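Cleaning a Shared Desk

Housekeeping guidance for staff, Taheri Study Center

This page explains how to clean a shared desk at the close of a session. It applies to all white-topped desks in the reading rooms and in the Kutus wing. The procedure takes around 8 minutes per desk. Questions may be directed to Mitra Daneshvar at the facilities office, extension 2267.

Before you begin

Collect the following items from the supply cabinet:

One soft towel-type cloth, dry
One second cloth, for damp work
Lekitz surface cleaner, diluted as directed on the bottle
A small tray for loose items

Cloths are sorted by color. Purple cloths are reserved for desks and may not be used in the kitchen or restrooms. Return any cloth found in the wrong bin to the laundry shelf.

Clearing the surface

Ask whether the desk is still in use. If papers or personal belongings have been left behind, place them in the tray and label it with the desk number. Do not stack items on the keyboard.

Slide the keyboard to the back of the desk. Leave its cable connected, if it has one. Flat items such as printed mats may stay in place during the first dry pass, but must be lifted before any cleaner is applied.
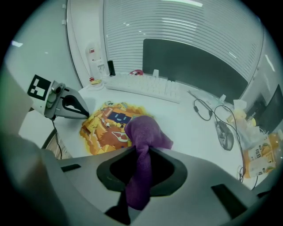

Purple cloth and printed mat on a white desktop, with the keyboard toward the back.

Dry wiping

Fold the dry cloth into quarters. Begin at the back corner and draw the cloth toward you in straight, overlapping strokes. Turn to a clean face of the cloth when the first becomes dusty. Crumbs should be guided into your free hand or the tray and never brushed onto the floor.

Wipe printed mats on both sides. Mats with a cutout outline bend easily at the edges, so support the whole piece with one palm and work outward from the center. Do not use cleaner on them.

Damp wiping

1. Move the mat and the keyboard to a neighboring desk.
2. Apply the cleaner to the second cloth. Never spray the desk directly.
3. Wipe the full surface, including the front edge.
4. Allow 2 minutes before replacing anything.

Ink marks that remain after a second pass should be reported. Abrasive pads are not permitted on any desk.

Keyboards

Turn the keyboard over and tap it gently above the tray. Wipe the keys with a dry corner of the cloth, one row at a time. Keyboards with sticking keys go to Bijan Vahidi in equipment services, with a note of the desk number.

Returning the desk to use

Replace the mat flat, then the keyboard. Used cloths go in the Ilell hamper beside the cabinet, shaken out and unfolded. Cloths are laundered at the end of each day and are available again from 6 a.m.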